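The queue trick we tried at Dardale (and the one we won't bother with again)

So we're back from Dardale, my feet have nearly forgiven me, and I promised a few of you in the comments that I'd write up how the new timed entry business works. I've had a cup of tea and put the washing on, so let's go!

For anyone who hasn't been since they changed it all: you can't just turn up any more. You book your day, which everyone knew, but now you also pick an arrival hour, and if you miss it you go to a separate gate on the car park side and wait for a gap. We'd picked nine o'clock because I'm an optimist. We rolled in at twenty past ten, thanks to roadworks and a forgotten swimming bag (we weren't even swimming, don't ask), and I was braced for misery. It took us 7 minutes to get through the late gate. Seven! The nine o'clock people I got chatting to by the lockers had stood there for longer than that.

I'm not saying be late on purpose. It was a Thursday in October and the schools near us were off but the schools near Dardale weren't, so we had it about as quiet as it gets. But if you're sat in traffic getting shouty, stop it. It'll be fine.

Now, the rides. The big news is the Ernov, the new coaster over where the boating lake used to be, and I know half of you are only here for that. I went on it twice. The first time I kept my eyes shut from the top of the lift hill to the brakes, so I can report that it's loud and that it goes left quite a lot. The second time I looked, and it's gorgeous up there, you can see right over the woods to the church. You have to be tall enough and you have to leave absolutely everything in the lockers, and they do check your pockets.

The Ernov is the only ride using the virtual queue. You scan a board outside and get given a return time, and then off you go and do something else. Lovely idea. The snag is that you can only hold one slot for your whole group, so if one of you chickens out (hello), the others can't go back round without you being removed, and being removed means finding a member of staff with a tablet. We found one in the end, by the teacups, and she was ever so patient with me.

The trick we tried was scanning the moment we walked in, and I'd do it again in a heartbeat. Our slot came up within the hour and by lunch we'd done the thing the children had been going on about since summer. The trick I wouldn't repeat was trying for a second slot straight after lunch, when every other family in the place had had the same thought. We were given ten to five, and the park shut at five.

Which brings me to food! The Lynch Kitchen, by the old station, has gone over to ordering on your phone, and you collect from a numbered hatch. It's quicker if you do it while you're still in a queue for something else, and a pain if you wait till everyone's starving. They've brought back the jacket potatoes, and you can still sit outside with your own packed lunch without anyone giving you a look.
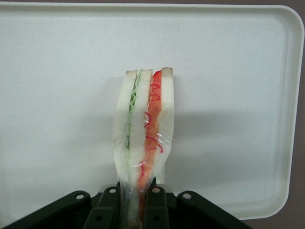
Jo left a comment on my last post saying the phone ordering put her off completely, as her mum doesn't have a smartphone and they'd ended up going round and round trying to find a till. There is one, it's inside the Lynch Kitchen on the far right behind the cutlery, but there's no sign for it and Jo reckons they only open it if you stand there looking hopeful. She's written to the park about it and had a nice enough reply, and I hope they do something, as it's a long walk back to the kiosks with someone who isn't steady on their feet.

Anyway, Skuromel. If you have little ones, this is the bit you want. It's the indoor land with the trolls, and it hasn't been touched by any of the new systems. No slots, no scanning, you just walk in and it's dark and smells of that dry ice stuff, and the boat ride still has the troll who sneezes on you. My youngest is 6 and went round four times. They've repainted the bridge and I think they've turned the music down, which I was a bit sad about until the third go.

Money, quickly. Parking is separate now and you have to pay before you leave at one of the machines by the exit. Do it at lunch if you're passing! We didn't, and there was one machine working and a very long line of tired people holding balloons. Lockers by the Ernov are free for 60 minutes, then they charge you, and the clock doesn't stop just because the ride has. It did stop while we were on our way over, for a short while, and they extended everyone's slot without us asking, so a gold star for that.

The shop has a loyalty card thing where you get a free cuddly troll once you've collected 1000 points. We have forty. I'll let you know how we get on.

Next time I think we'd do Skuromel last, as it stays quiet right up to closing and it's warm in there, and I'd bring the big coats. I'm going to try to get the photos off my phone this weekend and do a separate post on the hotel, which had a very odd shower.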